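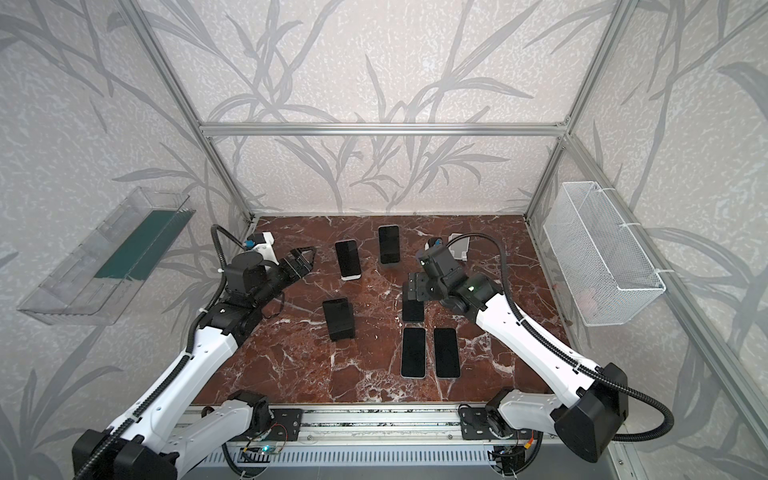
Photo: Prikari

Who Makes the Rules for Robots?

People who sell robots like the word "safe." They put it on boxes and in videos, and they say it in a calm voice. You are allowed to ask what they mean by it. Safe for whom? Safe doing what? Who checked?

Let's try those questions on a fairly small job. Two robot arms share one table, and there are phones and phone stands on it. Say the job is to pick up a phone and set it on a stand. You could do that while eating a sandwich. A robot has to be told or taught every bit of it, and so do the people who work near the robot. That's where rules come in.

Two kinds of rules

A law is a rule made by a government. If you break it, you can get in trouble.

A standard is different. It's a long document that says how to do something well, such as how to build a ladder or a bike helmet or a robot. Experts meet, argue, write it down, and then argue again. In many cases a standard isn't a law, and a company can decide to follow it or leave it alone. Sometimes a law says, "You have to follow that standard," and then it gets serious.

So when a company says "we follow the standards," try asking which ones. There are plenty, and they cover different things. One might be about electrical wires. Another might be about how hard a robot is allowed to bump into a person. A robot can do very well on the wires and badly on the bumping.

There is also a third kind, the house rules. These are written by the place where the robot works, and they can be sensible or silly. I asked for two sets. The one from Derkside has 29 rules. The one from Manurung has 166. You might think Manurung must be much more careful. I read both (it was a long afternoon), and I'm not so sure. Rule 2 at Manurung says workers should "maintain awareness of the robot at all times." What does that mean? Can you blink? A rule is only useful if you can tell when somebody has broken it.

Compare that with rule 2 at Derkside: "If your hand is inside the rails, the arms are off." You could check that from across the room. A six-year-old could check it.

What a good rule looks like

Good robot rules start with a boring list of things that could go wrong. Grown-ups call it a risk assessment. "Risk" means two things put together: how bad would it be, and how likely is it? A meteor landing on the robot would be very bad, but you don't need a meteor rule. A pinched finger is less bad than a meteor and much more likely, so you do need a rule about fingers.

For two arms and some phones, my list would go something like this:

A person reaches in while an arm is moving.
The two arms hit each other.
A gripper squeezes a phone too hard and cracks the glass.
A phone gets dropped.
A cable catches on something and gets pulled.
The battery inside a phone gets damaged. (Phone batteries can get very hot or even catch fire if they are crushed or bent, so I would put that one near the top.)

Then, for every item, you ask what can be done about it. There's an order to this, and people who work in safety care about the order a lot.

First, can you get rid of the danger? Maybe the gripper can be built so that it can't squeeze hard enough to break anything.

If you can't do that, can you put something in the way? A fence, a door, a cover, or a sensor that makes the robot stop when someone comes close.

Only after that do you get to signs, training and telling people to be careful.

Plenty of places do it backward. A sign is cheap, so they put up the sign first and then feel finished. If you ever see a machine with a lot of warning stickers on it, you can wonder whether somebody should have spent the sticker money on a better door.

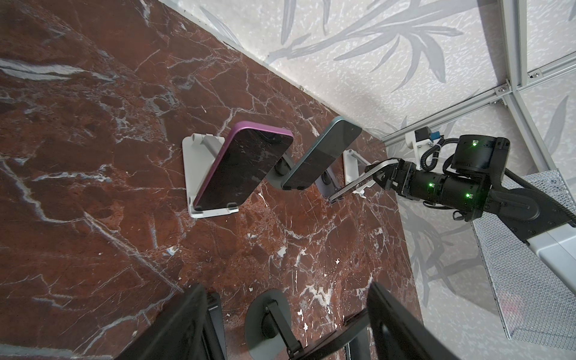 Then there is the matter of the cables, which get left out of the exciting videos. An arm needs power and it needs signals, and on lots of robots those come through a cable running along the outside. Every time the arm bends, the cable bends too. A good rule says who looks at the cables, how often, and what they do if they find a worn spot. "Check cables regularly" is a weak rule. Regularly could mean every morning or every birthday.

Lights are another thing I'm picky about. Robots often have little lights on them, and green makes most of us think "all good." But a green light might only mean that a part has power. It might mean the arm is about to move! You can't tell what a light means by its color alone. Somebody has to have written it down, and the people standing next to the robot have to have read it.

Can a robot follow rules?

You may have heard of robot rules from stories, where the robot thinks to itself, "I must not hurt a human," and then behaves nicely. Real robot arms don't do that. An arm like these has motors and a program. It doesn't know what "hurt" is. It doesn't know what a phone is in the way you know it, with your pictures on it and your grandma's number.

Some newer robots learn from examples. Instead of writing out each move, people show the robot the job over and over, and a computer looks for the pattern. It can work nicely. It also makes rules harder to write. With an old-style robot you can read the program and find the line that says "move left." With a learned one there may be no such line. If the arm does something odd, the honest answer to "why did it do that?" might be "we don't know yet."

So a good rule for a robot that learns has to sit outside the learning. Suppose the learned part says, "Go fast, straight down." A separate, simpler part should be able to say no. There should be a top speed it can't talk its way past. There should be walls it can't cross, even if they're only walls in the software. And there should be a stop button that works no matter what the clever part is up to.

Companies sometimes tell me that their clever part is so good it doesn't need all that. I write that down, and then I ask to see the stop button.

Tests, and how to be suspicious of them

Following a rule on paper is easy. The way to find out is to test, and tests can be sneaky too.

Brullis, which makes a gripper, sent me a test report. It said the gripper had been tried 167 times and dropped the phone once. That sounds good. But was it the same phone every time? In the same spot? Facing the same way? If so, I've learned that it can pick up that phone from that spot. Real tables are messier. Phones come in cases, or they're slippery, or one is leaning on a stand and another is lying flat, and stands come in different shapes as well. A fair test mixes those up.

A fair test also says what happened when it went wrong. The Brullis report gives its one drop a single line: "Phone dropped, test resumed." I'd like to know from how high, and did the arm notice? An arm that drops a phone and stops is a lot better than one that carries on putting nothing onto a stand.

And somebody other than the maker should run at least part of the test. You wouldn't grade your own spelling quiz. Well, you might, but your teacher would have questions. 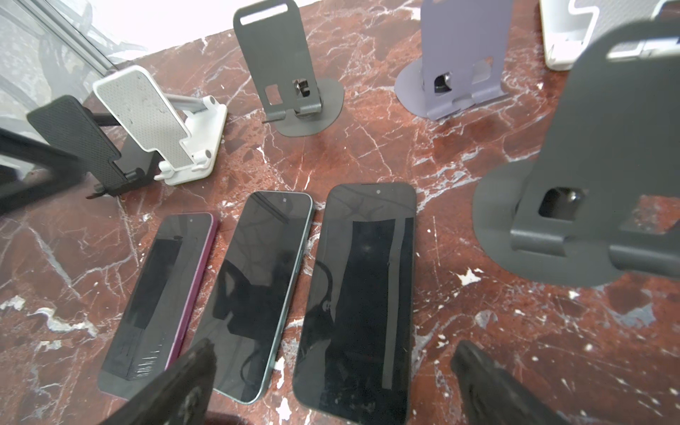 Ivana Farías read an early version of this page and thought I was being too hard on the long rulebooks. She wrote that vague rules often start out as clear ones, which then get stretched to cover a new machine, and a new room, and somebody's accident. "Throw out the page that sounds silly," she added, "and you may be throwing out the only page that remembers why a person got hurt."

I think that's fair. I still don't like rule 2 at Manurung. But I'd change my advice a bit: before you cross out a silly rule, find out how it got there. If there was an accident behind it, write the rule again so it makes sense, and put the story next to it so the next reader knows.

Questions you can ask

If a robot visits your school, or you go see one at a museum or a fair, try some of these on the grown-up standing beside it.

Where is the stop button, and who is allowed to press it?
What do the lights mean?
What is the worst thing it could do, and what have you done about that?
Which standard does it follow? Have you read it?
Who tested it besides you?
What does it do when it drops something?

Some grown-ups will love these questions and talk until your ride home is waiting. Some will say, "Don't worry, it's perfectly safe." If you get that one, ask the first question again.

Words from this page

Gripper: the part at the end of a robot arm that grabs things.
Standard: a document that says how to make or do something well.
Risk: how bad something would be, together with how likely it is.
Risk assessment: working out what could go wrong before it does.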